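Can a Machine Clear the Kitchen Counter Yet?
Final project report, Household Automation option
Submitted 25 February 2022

1. Background

Our project asked whether a two-armed robot with ordinary grippers could be trusted with small kitchen chores. We worked in simulation, in a kitchen we called Toltness, because a real arm was outside our budget and a simulated egg costs nothing to replace. The chore we spent the most time on was clearing a counter with mixed small items on it, including an egg.
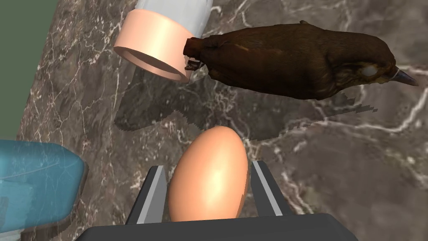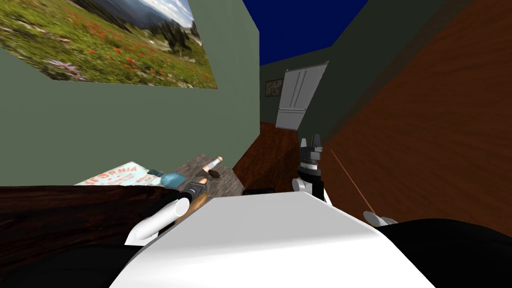

Figure 1. Toltness kitchen, simulated. First picture: egg between the gripper fingers. Second picture: both arms and part of the room.

2. Setup

The control program is called Grallora. We wrote it in August and changed it many times after that. It takes the camera views from the robot, picks an object, plans a path for one arm and closes the gripper until the contact force reaches a set limit. The scene files came from a shared class library named Mikari. We did not edit the objects, so some of them are odd things to find on a kitchen counter. We left them in. Real counters have odd things on them too.

We ran 3,138 attempts in total. The first 1,000 were used to tune the grip force and the approach angle and are not part of the results below.

An attempt was scored as a success if the object was lifted, carried to the target spot and let go without a drop or a collision. Anything else was a failure, even when the object ended up close to where it should be.

3. Results

The egg was easier than we expected. With the force limit set, the success rate was 91 percent. Most of the failures came from the approach, when a finger touched the egg before the gripper was lined up and pushed it away. Once the egg was between the fingers it was rarely dropped.

Flat items were much worse. A box lying on the counter gives parallel fingers nothing to close on unless they come in from the side, and the arm often hit the tabletop while trying. We tried sliding the box to the edge first. This worked in some runs, but it was slow, and sometimes the box went on the floor.

Long thin objects were in between. The gripper could hold them, but Grallora often guessed their direction wrong and they turned in the grip.

Using both arms at once did not help. The planner, Kütt, treats each arm as an obstacle for the other, so one arm usually stopped and waited. For all results in this section we let only one arm move at a time.

4. Limits of the work

Contact in a simulator is simplified. Our egg has no shell that can crack, so the force limit is a number we chose and it has not been tested on a real egg. Shadows and surfaces are also simpler than in a real kitchen, and the camera views have no dirt or glare on them.

We also never asked the robot to decide what belongs where. The target spot was given for every object. A person clearing a counter makes that decision without thinking, and it may be the harder half of the chore.

5. Answer to the project question

For single rounded objects with a known target, we would say nearly. For a whole counter, no. The robot needed too many retries, and the items left at the end were nearly always the flat ones.

If the project is continued, the next group should start with the 2 changes we ran out of time for: a thinner fingertip for flat items, and a check after each grasp to see whether the object has turned.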